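Story Cubes in the Language Classroom
Handout 3 – Picture cubes and the first five minutes

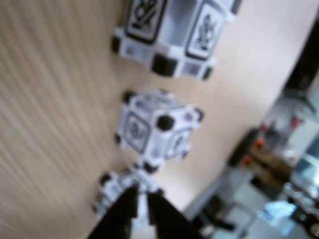
What do you do when a learner picks up a cube and says nothing at all?
Wait a little longer than feels comfortable, then ask for a single word. A noun will do, and so will a colour or a noise. The story can come afterwards.

I love this part of the course! Picture cubes are such a generous thing to put on a table. A white cube with a dark symbol on each face asks for no reading, so a newcomer to the language begins level with everyone else. And because a cube can be turned, a learner who dislikes one symbol simply looks for another (let them, it's half the fun).

Key terms
Prompt face – the face the speaker has chosen to talk about.
Neighbour face – any face touching it. We use these for "and then..." sentences.
Row – cubes set one after another on the table, read from either end.

Activity A: Three in a row
Work in pairs with three cubes. One partner sets the row, the other tells it. Now swap ends and tell it backwards. Carmela Zanetti's evening group did this in July and the backwards versions were far better, full of odd causes and sudden arguments.

Activity B: Corner talk
Turn a cube so that two faces point towards you. Join the two symbols in one sentence using "although" or "unless". This is harder than it sounds – give people time to mutter.

Activity C: The long version
Write up your row as a story of 250 words. Going up to 300 is fine if the ending needs it. Please don't tidy away the strange bits.

A note on symbols
Learners will disagree about what a symbol shows. Lovely! Danylo Hrynyshyn once got a whole lesson out of whether a shape was a hat or a hill. Keep a record of the rival readings, as we'll need them for Handout 4.

For next time
Read the Morelli chapter on turn-taking, and bring one row of your own with two different tellings. Ornella Gentile has the spare sets.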